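Buying used office towers, worth it or nah?

tuhumury55
So I need a cheap PC for my kid's homework and a local place is clearing out old Dells, no processor, 28 bucks each. Tempting!! 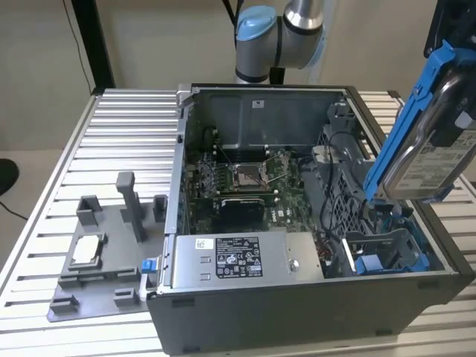

I'd have to find a chip and a hard drive though. Anybody done this?

Nanard
Did it in November, no regrets. Total came to 55 with the chip (used, obviously).

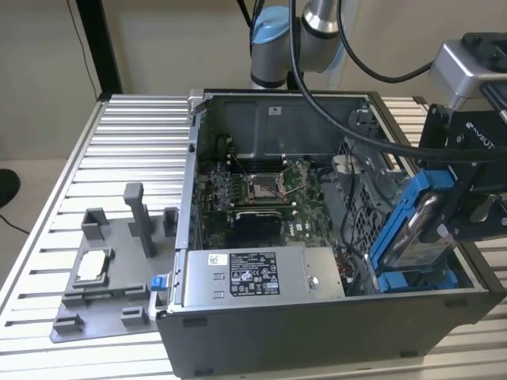 Last edited by Nanard on Jun 3, 2018

Check the socket pins with a flashlight before you pay. I passed on 3 towers before I took one.

braveo_mom
Gonna disagree. You'll spend a whole weekend on it and a used laptop is easier for a kid anyway.

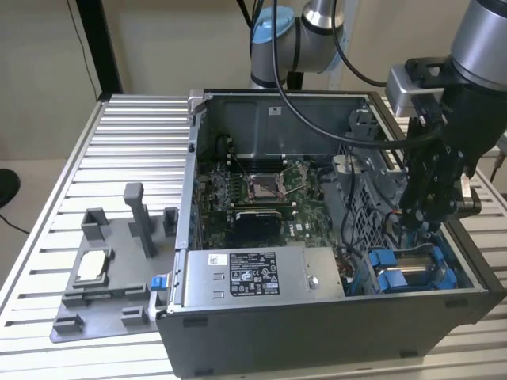 Plus they take up half the desk.

Nanard
Mine sits on the floor lol. And laptops get dropped.

plullaseo
Ask if they'll knock off 15 for taking two, then you've got spare parts. 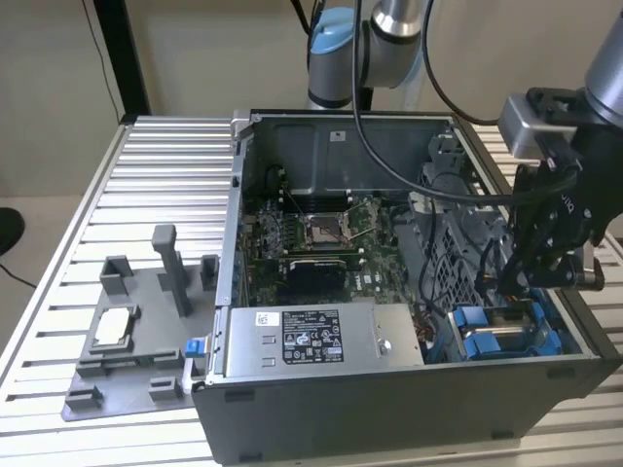

I'd skip it if you have to pay shipping, those things are heavy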